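How your body digests food

Every part of your body needs a supply of energy and building materials. Your muscles need them to move, your bones need them to grow and your skin needs them to mend itself after a graze. All of this comes from what you eat. The trouble is that a mouthful of bread or a slice of apple is far too big to get into your blood. It has to be broken down into tiny pieces first. This is called digestion, and the parts of the body that do the job are called the digestive system.

The digestive system is one long tube with a few helpers attached to it. The tube starts at your mouth and ends at your bottom. Food does not fall down it. Muscles in the wall of the tube squeeze behind the food and push it along, a bit like squeezing toothpaste out of its tube. This squeezing has a name, peristalsis (say it "perry-stal-sis"). It works so well that you could swallow while hanging upside down, although you might choke, so please don't try it.

In the mouth

Digestion begins as soon as you take a bite. Your front teeth, called incisors, cut the food. The pointed teeth next to them, the canines, grip and tear. The flat teeth at the back grind it up. While your teeth are busy, your mouth fills with saliva, or spit. Saliva makes the food soft and slippery so that it is easy to swallow.

Saliva also contains an enzyme. Enzymes are special substances made by your body that speed up the breaking down of food. The one in saliva starts work on starch, which is found in bread, rice, pasta and potatoes, and turns some of it into sugar. If you chew a piece of plain bread for a long time before you swallow, you may notice it starting to taste sweet.

When you swallow, your tongue pushes the ball of food to the back of your throat. Two tubes begin near here. One is the windpipe, which carries air to your lungs. The other is the gullet, which carries food to your stomach. A small flap called the epiglottis folds over the top of the windpipe each time you swallow, so that food goes the right way. Sometimes a crumb slips past, and then you cough to bring it back up.

In the stomach

The gullet leads down to the stomach, a stretchy bag with strong muscles in its wall. It sits on the left side of your body, just under your ribs. When it is empty it is quite small and folded. When you eat a meal the folds smooth out and it gets bigger.

The stomach makes acid and more enzymes. The acid kills many of the germs that come in with your food. The enzymes begin to break down protein, which is found in meat, fish, eggs, beans and nuts. The muscles churn everything together until it looks like thick soup. A thick layer of slime, called mucus, covers the inside of the stomach and protects it from its own acid.

A small snack may leave the stomach quickly. A big meal with plenty of fat in it can stay there for several hours, and this is why you feel full for longer after a roast dinner than after a banana.

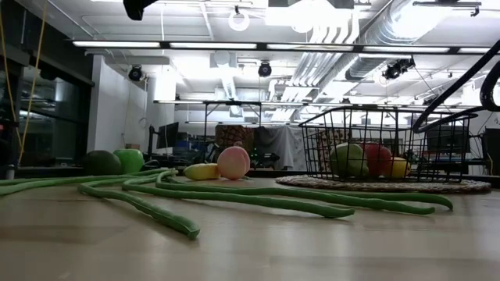
In the small intestine

From the stomach the soupy mixture passes, a little at a time, into the small intestine. It is called small because it is narrow, but it is the longest part of the whole tube. It fits inside you because it is coiled and folded.

Most of the digesting happens here, with help from three organs that food never passes through. The liver makes a greenish liquid called bile. The gall bladder stores the bile until it is needed. The pancreas makes strong enzymes that break down starch, protein and fat. Bile splits fat into very small drops, in much the same way that washing-up liquid breaks up grease on a plate, and the enzymes can then get to work on them.

By now the food has become so small that it can pass through the wall of the intestine and into the blood. This is called absorption. The inside wall is covered with millions of tiny bumps shaped like fingers. They are called villi, and each one has very small blood vessels inside it. The villi give the intestine a much larger surface than a smooth wall would have, so more food can be taken in.

The blood carries most of the digested food to the liver first. The liver stores some of the sugar for later and sends the rest around the body — to your brain, your muscles and everywhere else.

In the large intestine

Some parts of your food cannot be digested. The main one is fibre, which comes from plants. There is plenty of it in vegetables, fruit, beans, oats and wholemeal bread. Fibre gives the muscles of your intestines something to push against and keeps everything moving.

What is left over goes into the large intestine, which is shorter than the small intestine but wider. Here a lot of the water is taken back into your body. Huge numbers of bacteria live in the large intestine too. Some bacteria make people ill, but most of these are useful. They feed on fibre and make some vitamins that your body can use. They also make gas, and you know where that goes.

The waste becomes more solid as the water is taken out. It is stored at the end of the tube, in a part called the rectum, until you go to the toilet. The whole journey can take a day or 2, and sometimes 3. It is different for different people and for different meals.

Looking after your digestive system

Eat some fruit and vegetables every day, and try different kinds. Drink water when you are thirsty and with your meals. Chew your food well. Running about and playing helps as well, and so does going to the toilet when you need to instead of holding on. If your tummy hurts a lot or the pain keeps coming back, tell a grown-up.

Words to know

Absorption: the passing of digested food through the wall of the intestine into the blood.
Bile: a liquid made by the liver that breaks fat into small drops.
Enzyme: a substance that speeds up the breaking down of food.
Fibre: the part of plant foods that your body cannot digest.
Peristalsis: the squeezing that moves food along.
Villi: tiny bumps on the inside of the small intestine.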